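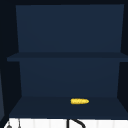 The navy cabinet in our simulated kitchen, corn on the bottom shelf.

Home | News | Clubs | Calendar | Contact

Filed under: Clubs & Activities

Robotics club – back at it, and the corn is still in the cabinet

Quick one from the robotics club before the newsletter closes. First meeting of the new year was Friday, 6th January, good turnout, two laptops refused to update, one charger missing (black, long cord, if you took it home by mistake please bring it back).

For families who are new: this year's project is all in simulation. No kits, no soldering, no boxes of wheels in the hallway. The students are writing the program for a virtual arm that works in a virtual kitchen, and the job is putting groceries away and getting them out again. Project name is Harine, picked by vote in September after a very long argument. The kitchen comes with the competition pack and every team gets the same one.

Where we are. The task on the screens right now is "take the corn out of the cabinet and set it on the counter." Sounds easy. The corn is on the lower shelf, a bit right of the middle and toward the back, lying on its side. So the arm has to come in over the sink, stay clear of the faucet, get under the middle shelf and reach in without clipping it. Coming in from too high is the classic mistake – fine for the upper shelf, no good for this one. The younger group spent most of the session on the approach alone and that was the right call.

Finding the corn is the part we're happiest with. Bright yellow on dark blue, so a plain color check picks it out pretty well and the students wrote that themselves. The cabinet is harder. Back panel, sides and shelf are all close to the same dark color and the program mixes up where one stops and the next starts. One pair is trying to use the front edge of the middle shelf as a landmark. Another pair wants to measure everything from the faucet. Both will be tested next meeting and we'll keep whichever holds up.

Scores so far. Each program gets 50 tries, corn in a slightly differnt place each time. Before the break our best was 9 good ones. Not a great number, but the run before that was zero so we'll take it. Goal for the regional round is 60 percent, that is what the organizers at Gridell list as the cutoff for the second stage. Long way to go. Most of the misses are the grip closing too early, a few are the arm bumping the shelf and stopping dead.

Also being worked on:

The write-up. Every team hands in an engineering log and ours has gaps all through the fall. If you changed something, write down what and when. One line is enough. "Fixed it" is not a log entry.

The practice swap. We trade programs with the club at Jiltham and run each others code on our own machines. Theirs came in over the break, ours still has to go out. Someone please zip the right folder this time.

The call with the student team in Riihimäki. They are doing the same kitchen but started with the drawers, so there should be plenty to compare. It's a morning call for us because of the time difference, so before first period, bring breakfast.

Money. Entry fee is 200 dollars for the whole team and it is covered by the bake sale, thank you to everyone who baked and everyone who ate. Nothing to pay from families this term. Snacks still welcome, nothing with powdered sugar near the keyboards please.

Still room for new members, any grade. You don't need to have coded before, half the group hadn't. We could really use a couple of people who like writing or drawing, the poster has not been started and the log needs somebody patient. Come to the computer lab after last bell on a club day and sit in, no form untill you decide to stay.

Pickup is at the side door as before, the front gets locked early. Next up after the corn is the upper shelf, then something new for the cabinet, which we have not tried at all yet.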